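Gullutard Help Exchange
Category: Desktop Hardware > Memory & Motherboards
Posted 20/04/2022 by Hodivik

Dell tower, no CPU fitted: order of reassembly, and which memory slots first?

I have a Dell tower lying on its side on the bench with the panel off. It came as a bare chassis: board, power supply and drive cage present, no processor and no memory. I paid 30 dollars for it and have a compatible CPU and two matched memory modules set aside from another machine.

I would like to settle the following before I fit anything:

1. Memory population. The slots sit side by side with white latches at the ends. I have two modules for them and do not want to guess at the pairing.

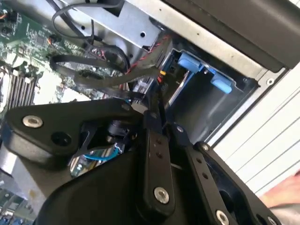
2. Order of work. Is there a reason to install the CPU before the memory, or does it make no difference? The socket has a metal retention frame with a lever, and the pins are in the socket itself.

3. Cable routing. There are blue data cables running over the right side of the board near the drive area. I would prefer to leave them connected if they can be kept out of the way of the cooler.

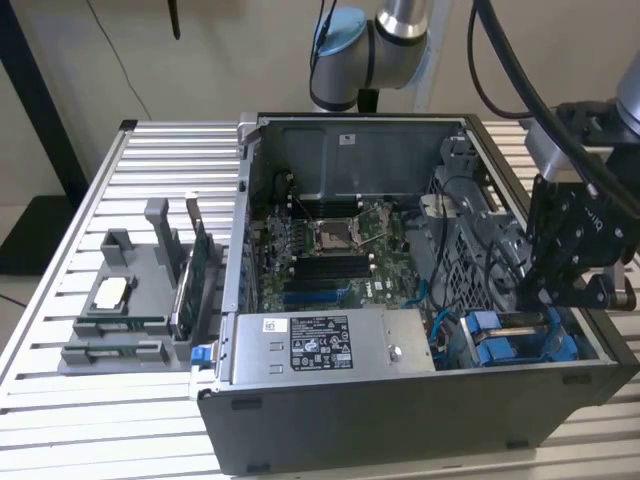
Case on its side, power supply nearest, socket and memory slots empty.

The service manual I downloaded covers several chassis variants and the memory diagram in it does not match my board in every detail.

Skuren
CPU first. With the pins in the socket, anything dropped into it can bend a contact, so it should not stay open while you work on the rest of the board. Release the lever, lift the frame, line up the notches on the CPU with the keys in the socket, and lower it straight down. Do not slide it. Close the frame and bring the lever down under its hook. Some resistance is normal at this point.

Before that, look across the pins at a low angle with a flashlight. They should form even rows. A bent one shows up as a break in the reflection. If you find one, stop and deal with it before fitting the CPU.

For the memory, go by the numbers printed on the board beside the slots. On most Dell desktops of this type, DIMM1 and DIMM2 are filled first as a matched pair, but the numbers do not always run in physical order, so read them off the board and do not count from the socket. If the manual disagrees with the printing, search by the board part number. The chassis model is too broad. Open both latches fully, match the notch in the module to the key in the slot, and press on both ends until the latches close on their own.

Cables: leave the data cables plugged in at the board end and fold them over toward the drive cage. Check clearance again once the cooler is on — a cable touching the fan will stop it, and the machine may refuse to boot with a fan error.

Gallardo
Put the memory in whichever slots and see if it posts. I had one that ran for years with the sticks in the wrong pair. Slower on paper, never noticed. Replace the coin cell while it is open, they are always flat.

Vask23
Agree with Skuren on the order. Two additions.

Disconnect the power cord and hold the power button for a few seconds before touching the board. Then check that both the main power connector and the smaller CPU power connector are seated. The second one gets missed on rebuilds, and the symptom is a machine that lights up and does nothing else.

Also confirm that the BIOS revision supports your CPU. Matching the socket is not sufficient. If the processor is newer than the BIOS, you will need an older supported chip to run the update.

Related topics
Dell tower powers on, amber light, no display
Removing a power supply with a release latch
Blue drive caddy will not click into bay
Thermal paste: how much on a small heat spreader
Mixed memory sizes in a four-slot board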